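A atriz que faz de vizinha em "Kekness" volta na segunda temporada

A comédia "Kekness" regressa em março com 8 episódios novos, e a vizinha do terceiro andar passa de figura de fundo a papel principal. A atriz falou connosco num intervalo das gravações, nos estúdios Faltov.

"Ligaram-me às sete da manhã e pensei que era engano", contou. "Eu tinha três falas na primeira temporada. Três."

Antes da televisão fez teatro na companhia Sawatzky, com 167 apresentações da mesma peça. Diz que ainda sabe o texto todo - incluindo as partes dos colegas.
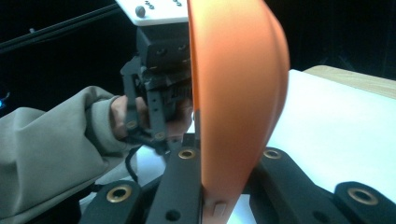

O filme vem depois

A seguir à série, roda "Brornham", a sua primeira longa-metragem. Para o papel responderam ao anúncio 278 candidatas. "Fiz o teste constipada e saí de lá convencida de que tinha corrido mal. Se calhar gostaram da voz."

Sobre a história não quis adiantar muito. "É um drama, passa-se numa aldeia e eu não sou a boa da fita. O resto perguntem ao realizador."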